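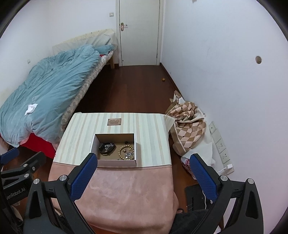 Ye-ji Pyo wants the spare pads bought in the same order as the grippers, and says a second order in spring would only cost us the shipping twice.

January
By the Provside equipment desk

Small items: planning the hand-held gripper order

The Saha bedroom work covers jewelry, beads and other small things picked up and put back by hand-held gripper. We are pricing the next round of equipment for it now. The ceiling for the whole order is 2,000 dollars, and anything left over goes to storage cases.

Bead bracelet and silver jewelry
Blue textured pads on both fingers, open over a bracelet of round wooden beads and a cluster of silver pieces. Pads are a separate line in the budget, at up to 450 dollars for the year.

Chain, band and beads
A silver chain heaped with a black band on the left of the open cardboard box, a ring of tan beads on the right. Chains and thin bands stay on the test list for any gripper we get a quote on.
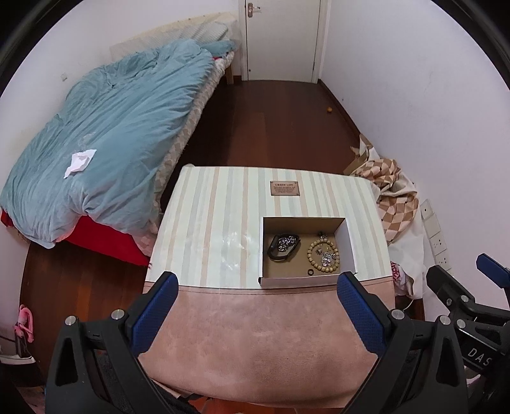

Still to be priced

Wevcombe has quoted for replacement pads and pivot pins. The pins are 53 dollars a set, and we have asked for the price without the carrying case.

Nimix has not sent a repair rate yet. We need it before the order is signed, along with the turnaround time for a gripper sent back with a worn joint.

Charging cables and storage media come out of the general supplies budget and should be left off this order.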